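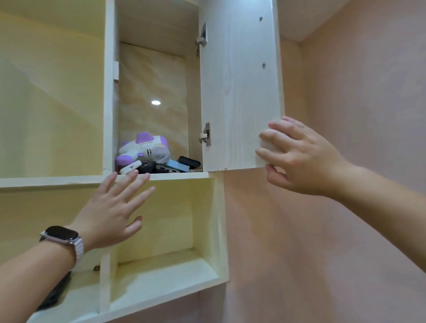
Photo: Dorothy Parsons

Why We Keep Things We Don't Use: A Study of Household Storage
Student project report, Home and Consumer Studies

When I was little my grandmother kept every jam jar she ever emptied (and the lids too, in a separate drawer!), and I suppose this project began there, long before I knew it would be one.

Over the fall term I asked 114 people in the Bunting neighborhood to fill in a short survey on what they store at home and how often they take it out. I then visited 12 of the households, and they were all very kind to me and very generous with the coffee.

Kitchens came out far ahead of bedrooms and garages for forgotten items. Spare mugs, cake tins and gift sets still in their wrapping were the usual answers. Nine people told me they had bought a second one of something they already owned and couldn't find.

I had expected small homes to hold less, but on my visits they were often the fullest, with wall cupboards packed right up to the ceiling. My survey form is in Appendix A, and the full answers, sorted by room, follow in Appendix B.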